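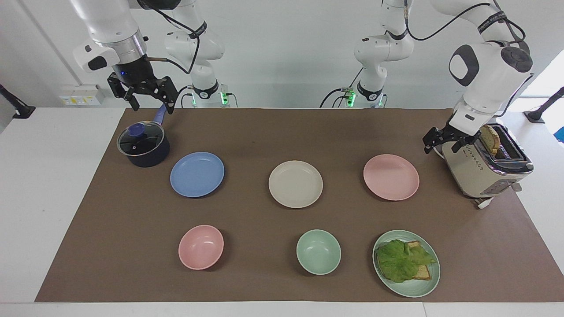 Tayla Mudgway wrote overnight that a machine which makes one sandwich has not yet made lunch, and that the assessment should say so in its opening paragraph. I have given the remark a good deal of thought today and am inclined to accept it, with one reservation recorded further down.

14 October 2023. Household Tasks Assessment, Nolcombe site. Kept by me as reporting officer.

The morning was spent on the kitchen section of the draft. The question put to us by Berora in September was whether two-armed equipment can be relied upon for ordinary chores in a home or a small staff kitchen, and the section as it stands answers a narrower one. It reports whether an item was lifted, moved or set down. It does not report whether a person coming in afterward would find the job done. These are different measurements and the draft uses the same word, "completed," for both. I have asked that the word be struck throughout until a definition is agreed.

Toast was the subject of the longest discussion. A slice standing up out of the slot is a small target, and the gripper must close on it firmly enough to lift and lightly enough that it does not break. Bread varies from slice to slice in a way that plates do not. Liviu Radu holds that this is the fairest test on the list for that very reason, and that the plates and bowls flatter the machine. He would give toast double weight in the scoring. I declined for the present. A household does not weigh its chores, and a dropped bowl costs more than a torn slice.

The saucepan raised a separate point. A lid with a round knob suits two fingers well enough, and so does a long handle, but a full pan is another matter, and the protocol is silent on contents. Any reader who cooks will ask at once. I have added a line requiring that each trial sheet state whether the pan is full, part full or empty.

On the figures. The kitchen section rests on 340 attempts, of which 79 required a person to step in. The draft presents this as a favorable result. It may be one for a laboratory. For a canteen manager it means a member of staff must remain within reach of the table, and the saving in labor is then very hard to find. I have written to Fothergill asking that the stoppages be listed by cause, with the time lost to each. At present a slipped plate and a complete restart of the equipment are entered alike.

My reservation concerning Tayla Mudgway's remark is this. The assessment should not measure the machine against a whole lunch when the person requesting it may want only part of one. Setting out plates, clearing them, and putting the bread in to toast are chores in their own right, and there are households in which help with any of them would be welcome. The resident survey supports this, though the replies were few and I would not lean on them. I have proposed that the opening paragraph state plainly that the work was judged by single tasks, and that preparing a meal from start to finish was outside the terms.

She replied in the afternoon that she could agree to this provided the sentence appears on page 2 and is not left to the appendix. Agreed.

The shop-floor section was received from Jeneo after lunch. It is in better order than ours. Their parts are rigid and arrive the same way up, and the authors say as much, which is to their credit. I do not think the two sections should share a table of results. A reader would compare the columns and conclude that kitchens are simply behind, when the items handled have little in common.

Cleaning remains unaddressed. Nothing in the present draft deals with crumbs, grease or the wiping of a surface, and for most people asked, these are the chores they would give up first. I have reserved 40 lines for the subject and will report it as untested if no trials can be arranged.

Outstanding at close: the definition of "completed"; the list of stoppages from Fothergill; Liviu Radu's note on scoring, which he has promised in writing; page numbers for the shop-floor section. The heading of the kitchen section is still misspelled in the circulated copy and I have corrected it in mine.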